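Plikulora - readme

Recipe and stock-keeping script for small bakeries. Reads a folder of plain text recipes, works out flour, fat, sugar etc for a batch size you give it, spits out a shopping list. Nothing clever. Started in May on the back of an order book.

Last touched September 16, 2023

What's in the folder

recipes/ - one file per recipe, ingredient then grams, a tab between
stock.csv - what's on the shelf
prices.csv - supplier prices, per kilo, old ones left in at the bottom
plikulora.py - the script
out/ - lists end up here, safe to delete

Running it

python plikulora.py --recipe teacake --batch 20

Batch is in trays, not in buns. Caught me out as well. Leave --batch off and you get 1 tray. Needs Python 3, no other packages.

Units

Grams everywhere. Eggs are weighed out of the shell. If you put "2 eggs" in a recipe file it will read that as 2 grams and not complain. Will fix. Milk in grams too, yes realy.

Anything over 1,000 grams gets printed as kilos in the list but stays grams in the csv.

Known problems

- Accents in recipe names break the sort on Windows
- Sadex price sheet has a blank line after every 7 rows, delete them by hand before pasting in
- Rye starter counted twice if it has its own recipe file
- Lockyer import half done, don't use
- rounding is always up, so small batches overbuy yeast

Where the recipes came from

Most are Tímea Szekeres's, typed up from her cards. She's fine with them being used and changed, please keep her name in the first line of each file. The malt loaf is mine. The Drarnix ones came with the mixer and I've taken them out, no idea on the terms.

Licence

Script: do what you like. Recipes: as above.

Changes wanted

Allergen column. Proper egg handling. A way to swap one flour for another without making a new file.

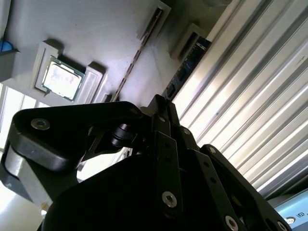 Speed isn't a worry, the script only reads text files and does sums, so don't buy anything to run it on. Slow start is nearly always the recipes folder sitting on a network drive, copy it local. A better processor or another memory module won't make the shopping list come out any faster. Pull requests welcome, short ones please, and run the teacake recipe befor you send.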